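Is a washable shower curtain liner really worth it over the cheap plastic ones?

Posted in Home & Cleaning
September 17, 2025
1,202 views

Sumathi Joseph
I've been throwing out plastic liners every few months for as long as I've rented this place. They go pink along the bottom hem, then they go black, then I buy another one. My sister swears by a fabric liner from a company called Hadik and says she has had the same one for years and just puts it in the washing machine. I looked it up and it costs several times what I pay at the discount store. The listing says "mildew proof for life," which I don't believe for one second, and all the reviews sound like the same person wrote them.

Our bathroom has no window and the fan is weak. Hard water too. Has anybody used a fabric liner in a bathroom like that for longer than a month? Does water go through it? I'd also like to know if I can just wash the plastic ones, because I've read both yes and no.

2 people follow this thread

Igor Dudek
Ignore "mildew proof." Mildew grows on soap film and skin oil, and it doesn't much care what the film is sitting on. A treated fabric might slow it down for a while, then the treatment washes out. Try to find one listing that tells you how many washes it lasts. I tried and gave up.

That said, I switched to fabric and I'm not going back. Mine isn't the Hadik one, it's a no-name polyester with a weighted hem. Water beads and runs down most of it. If the shower head points straight at it you get a little damp on the outside, not a puddle. I wash it warm with regular detergent, skip the softener, and hang it right back up on the rod to dry. Softener is what ruins them, as far as I can tell.

You can wash the plastic ones. Gentle cycle, cool water, a couple of bath towels in with it to do the scrubbing, half a cup of baking soda. Do not put it in the dryer, whatever your neighbor says. The thin ones tear at the rings after two or three rounds, so do the math on whether it's worth the water.
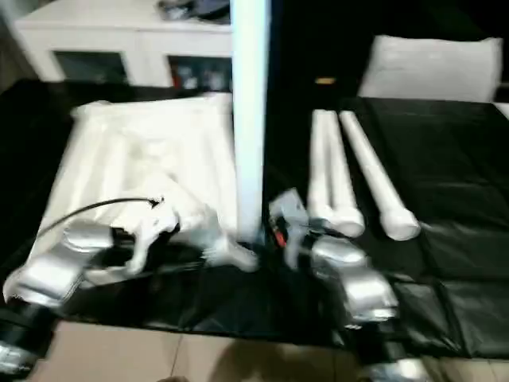
Crumpled white material next to a white pole.

One more thing. After a shower, pull the liner all the way closed so it hangs flat. Everybody shoves it to one end and leaves it in wet folds, and the folds are where the pink stuff starts. This costs nothing and did more for me than any product. I was skeptical too, but I tried it on a cheap liner first and it stayed clean well past the point where I'd normally have tossed it.

Jasper Van Loon
just get a glass door

Ingeborg Tanner
Not everybody can put in a glass door, Jasper, she said she rents. And you still have to clean the track, which is worse.

I'd look at the fan before spending money on any liner. Hold one square of toilet paper up to the grille with the fan on. If it won't stick, the fan is moving next to nothing and your liner will go moldy whatever it's made of. Mine was clogged with lint. I vacuumed the cover in July and the mirror clears a lot faster now. If it's dead, that's your landlord's bill.

On hard water, I disagree a bit with Igor. Detergent alone left mine stiff and chalky. A cup of white vinegar in the rinse took care of it. Just don't use vinegar in the same load as bleach, ever. I don't know about Hadik. I had the Joketti one, and the metal grommets rusted and left orange marks down the fabric, so check what the grommets are made of before you pay extra for anything.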